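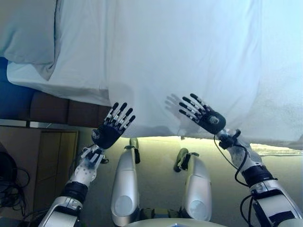 Clean fingers first. I know I say this every time, but lint is the number one thing that makes a bed-making humanoid act up, and it's also the cheapest thing in the world to fix! Sheets shed. Even good ones shed, and brand-new ones shed like a golden retriever for the first few washes. The fuzz packs into the little gaps between the finger segments, and one day the hand closes almost all the way on a hem and stops, and you spend an afternoon poking around in the settings when all you needed was a brush.

What I use is a soft toothbrush, dry. Power the arms down, let the hands settle, and brush from the knuckle out toward the tip so you aren't shoving lint deeper in. Bend each finger by hand as you go (gently, and only if your manual says the joints can be moved with the power off; ours can) and do both sides. Then a barely damp microfiber cloth over the fingertips. No furniture polish, no silicone spray, and please no fabric softener sheets. I tried one once on the theory that it would cut the static, and for two days the thing couldn't hold on to a pillowcase.

Fingertip caps

Mine are the Setine caps, the plain ones. They wear on the inside edge first, where the thumb meets the index finger, and you'll feel it before you see it. Run your own thumb over the spot. If it's slick, swap the cap. I change the thumb and index caps as a pair and leave the others alone until they need it. I keep a tally in pencil on the inside of the closet door, and the last set went 454 beds before it started dropping corners. The set before that gave out way earlier, but I'd been running flannel all winter, so take that for what it's worth.

Spare caps go in a jar with a lid. They roll under everything.

Wrist cables

The loops at the wrist need to stay loops. It's so tempting to zip-tie them down tight so they look neat, and I did exactly that when I first got set up, and then the robot turned its palm over and pulled a connector halfway out of its seat. Leave enough slack for the wrist to go through its full turn both ways. I run the test turn slowly with one finger resting on the cable, and if I feel it go tight I let out a little more. Hook-and-loop straps are better than zip ties for this, and you can redo them when you get it wrong the first time, as I did, and the second.

While you're down there, look at where the cable goes into the connector. Any whitening or cracking in the jacket right at that bend and it's time to order a new one. Petel sells them singly now, which I was thrilled about, as you used to have to buy the whole harness.

Setting up the room

Do the floor before you do anything else. Fringe, tassels, rug corners, a phone charger that slid off the nightstand, all of that is foot trouble. I walk the route myself in socks and anything I'd stub a toe on gets moved. If you have a rug by the bed, check that its edge lies flat and give it some tape underneath if it doesn't.

Light matters too, more than I expected. A big bright window behind a white bed is hard going for the cameras. White on white with the sun pouring in and the hem just vanishes as far as the machine is concerned! I set up in the morning before the sun gets around to that side, or I pull the curtains. A colored runner or a darker throw pillow helps as well, as it gives the robot something to find the middle of the bed by.

And the fancy pillows go on last, by me. I've made my peace with it.

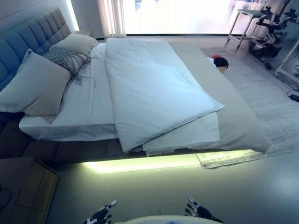
One reader wrote in to say that she gave up on the full routine and only has hers pull the sheet to the corners, and then she does the duvet herself in half a minute. She also wanted to know whether it was bad for the shoulders to keep repeating the same reach. I'd say her routine sounds very sensible, and the reach is fine as long as the bed is a good height for it and you aren't asking the arms to work stretched all the way out. If the elbows look nearly straight at the far end of the pull, move the standing spot in closer and teach the grip again from there. Low platform beds are the worst for this. The machine has to tip forward to get to the mattress, and you'll want to watch the heel of the trailing foot the first few times.

She had a second question about noise. A dry ticking from a wrist is usually lint again. A grinding sound is not lint, so stop and call whoever services it.

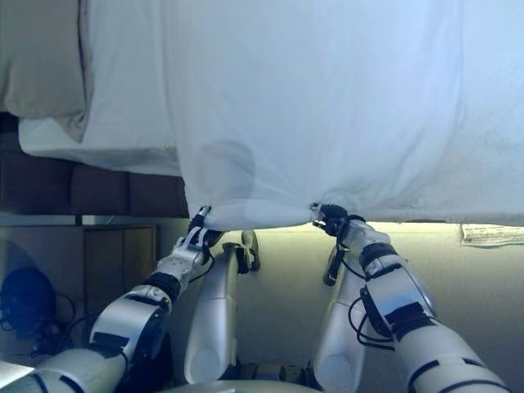 Carla Jessup
Home machines columnist
Updated August 2020

Teaching the grip is the part people rush. I give it 20 minutes after any cap change, with an old flat sheet, no fitted sheets, no duvet. Have it pinch the hem, hold, let go, and pinch again a few inches over. You want the pinch just above the stitched edge, where there's a bit of thickness to grab. If it's only catching the very edge, the fabric slides out as soon as the arm lifts.

If one hand pinches well and the other doesn't, swap the caps from side to side before you touch the force setting. If the trouble moves with the caps, you've found it. If it stays put, then nudge the force up one step, try again, and write down what you changed. I cannot tell you how many times that note has saved me.

Once a month I also wipe down the forearm covers and snug the cover screws (snug, not tight, they go into plastic on mine), and look over the soles of the feet for hair and grit. A lint roller does the soles beautifully. The battery gets topped up before a session and unplugged afterward, with the cord hung on its hook well clear of the bed.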